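Urholm Wipe-Clean Table Board, Large White

Home > Craft Room > Table Protection > Urholm boards

£38, in stock, sent out from Clestlow on the next working day

Hello! I'm Hélène Li, I run this little shop, and I should confess straight away that I'm very fond of this board. I bought the first one for my own kitchen table four years before I ever sold one, and it's still going (a bit scuffed at one corner, where it met the door frame on moving day). So this page is longer than it needs to be. Sorry. If you just want to buy one, the button's up there on the right.

What it is

The Urholm is a big, flat, rectangular white board that you lay over a table you'd like to keep nice. That's all it does, really! You put it down, do your gluing or painting or sorting or whatever it is on top, and then you wipe it and slide it behind the sofa. The surface is matt, so you don't get a lamp glaring back at you while you're trying to thread a needle, and it's smooth enough that you can write a postcard on it without the pen going through.

I used to do everything on newspaper, then on an old vinyl tablecloth, then on one of those green cutting mats that curl up at the corners as soon as the heating comes on. The tablecloth was the worst of the lot. Beads roll into the creases and you find them again in September.

Who buys it

All sorts. Card makers, model painters, jigsaw people (so many jigsaw people), a man in Clestlow who mends watches, and a fair few parents who've just discovered what food colouring does to oak. We've sold 1,656 of the large size so far and I've packed a worrying number of those myself, usually with the radio on and tape stuck to my sleeve.

My friend Devendra Singhal uses his for bread, which I have to say I don't recommend, as it isn't sold as a food surface. He knows. He puts baking paper down. We've agreed to stop talking about it.

On the table
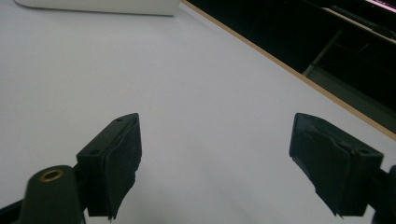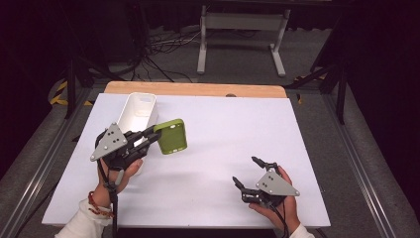
White board, light tan table edge showing behind it in the second photo.

Choosing a size

There are two, and people nearly always ask me which to get, so let me save you an email. The small one (£24) is fine if you work sitting down and mostly in one spot: cards, nails, a bit of soldering if you put a proper heat mat on top. The large one is what I'd go for if you spread out, and I do spread out, terribly. Measure your table first, please! You want a strip of table left over on at least one side so you can get your fingers under the board to lift it. If it's flush all the way round you'll end up prising it up with a butter knife, and then you've scratched the table you were trying to protect.

The large board fits through an ordinary doorway with no trouble but it's awkward in a small car. We had one go back to the shop because it wouldn't fit in a hatchback with a child seat in it.

Colour

White only, I'm afraid. Urholm did a grey for a while and it was lovely, but it hid every single pin and I had a run of returns. White does show marks more, but you can see what you've dropped. In the evening, with just the one lamp on, it goes a bit blue, which I quite like. If you're matching paints, do it by the window.

Cleaning

Warm water and washing-up liquid for nearly everything. Let PVA dry completely and then peel it off (very satisfying, children will fight over it). Felt tip comes off if you catch it the same day. Permanent marker mostly comes off with a dab of surgical spirit on a cotton pad, but try a corner first and don't scrub. Superglue, no. I've tried. Leave it and think of it as character.

Please don't use scouring powder or the rough side of a sponge. It takes the matt finish off in patches and it never looks right again.

Don't cut straight onto it with a craft knife either, and keep hot glue guns on a saucer.

What goes with it

Ravia non-slip dots, £3.50 a sheet. Stick one under each corner if your table's polished. They peel away cleanly.

Zalewska edge clips, £10 for four. Handy if you have a cat that walks across things, or for holding a pattern sheet still.

Storage sleeve, £14. Plain cotton, drawstring top, made for us by a lady two streets away, so stock comes and goes.

Delivery and returns

Postage on the large board is £6.83 because of the size of the box, and I'm sorry about that, I've argued with three couriers. Collection from the shop is free and I'll help you carry it out. Orders placed before 2 p.m. are packed the same afternoon. We're shut on Monday, so anything that comes in then goes out on Tuesday.

If it isn't right, send it back within 30 days in the box it came in. Do keep the box, even if you're sure!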